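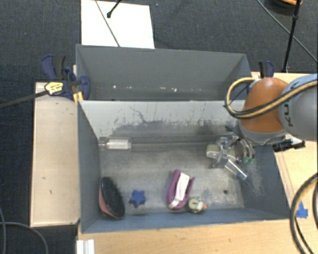

Grey metal bins, one behind the other, between wood work surfaces.

Support > Storage > Metal Bins > FAQ

By Ieuan Parri, June 15, 2019

This site uses cookies to remember your region and cart. Accept | Settings

Which bin should I use for small household items?
The Jarman is the standard choice for brushes, small toys and similar loose items. Load it in a single layer if you need to find things by sight. The Curkow is deeper and better suited to bulk storage.

Can two bins be placed end to end?
Yes. Leave a gap of 3 mm between rims so that either bin can be lifted out on its own.

What is the load limit?
25 lb per bin, spread across the floor of the bin. Do not hang weight from the rim.

Will hard items scratch the metal?
Light surface marks are normal and are not covered by the warranty. Order liner part 322 if appearance matters.

How do I clean a bin?
Empty it, wipe with a damp cloth and mild soap, and dry it fully before refilling. Do not use steel wool or bleach.

Can I set a bin directly on carpet?
Yes, when it is empty or lightly loaded. A full bin should stand on a hard, level surface.

Are lids available?
For the Jarman only. Lids ship from the Skevcombe warehouse within 11 business days.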